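Tudstead Robotics Club
Minutes of the January meeting

Present: Refugio Alvarado (chair), Shiuli Sultana (minutes), and members of the gripper and software groups. Apologies were received from the Brenport members, who had a clash with their term concert.
The meeting opened at 6 pm in the Gellgate annexe.

1. Minutes of the last meeting
Agreed, with one correction. The spare servo leads were bought by the club and not lent by the school. Shiuli has changed the file copy.

2. Kitchen task – progress
Refugio reported on the kitchen work for the Verbruggen Cup entry.
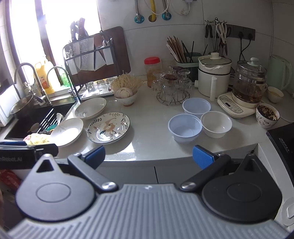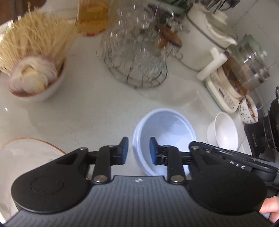
Kitchen worktop with the hand-held gripper, bowls set out.

The group now has 111 recordings it is happy to keep. The target for the entry is 400, so we are a little behind the plan made in the autumn. Refugio thought this could be made up if each pair did one longer session a fortnight. Two pairs said they could manage that. The others will check with parents and reply on the club list.

The main trouble is still people moving too fast. When the hand swings round quickly the video smears, and the tracking loses its place for a moment. Software would rather have one slow pick than three quick ones. It was agreed that everyone will count to two before closing the fingers and again before letting go.

There was a discussion about whether to clear the worktop before each recording. Shiuli was in favour of keeping it simple, as the model has so few examples to learn from. Refugio said the Cup rules ask for a kitchen in ordinary use and that the judges will not tidy up for us. Agreed to leave the worktop as it is and to move only the bowls between takes. Shiuli asked for it to be noted that she still expects the glassware to cause problems for the depth estimate.

Bowls are to be the first object, followed by plates. Drinking glasses are put off until the plates are reliable. No knives are to be picked up with the gripper by any member, at any stage.

3. Gripper
The pads were discussed. Two members find that a thin bowl rim slips when it is held near the tips of the fingers. It is better to take the rim lower down, with the bowl between both pads before squeezing. One suggestion was to roughen the pads with fine sandpaper. This was not agreed – it would make the new recordings different from the ones already made. We will look at it again after the Cup.

Pivot screws are to be checked before each session. One had worked loose in December and the recordings from that afternoon had to be thrown out. The small screwdriver lives in the lid of the case and should go back there.

4. Software
The first training run finished last week. On the held-back recordings the predicted hand path was close to the real one for the approach, but poor for the release. It tends to let go while the bowl is still above the surface. The software group thinks this is down to how the recordings are trimmed, as several stop too soon after the fingers open. Members are asked to keep recording until the hand has moved well clear.

File names were raised again. Please use the pair letter, then the object, then the take number, with no spaces. Files with other names will be sent back.

5. Verbruggen Cup
Entry forms must be in by the end of February. The club may enter one team of up to 6. More than six members are interested, so places on the day will go to those who have done the most sessions, with at least one place kept for a first-year member. The others can still come and watch.

Refugio will ask Brenport whether they want to share transport. Shiuli will write the two-page project summary and send round a draft.

6. Any other business
The annexe heating goes off early during the holidays. Bring a jumper.
The soldering iron stand has gone missing. If you have it, please return it to the grey cupboard.

Actions
Refugio – reply to the Cup organisers, transport with Brenport.
Shiuli – project summary, updated file name sheet.
All pairs – confirm session times on the list, check pivot screws.

The meeting closed at 7.20 pm. The next meeting will be in February, same time and room.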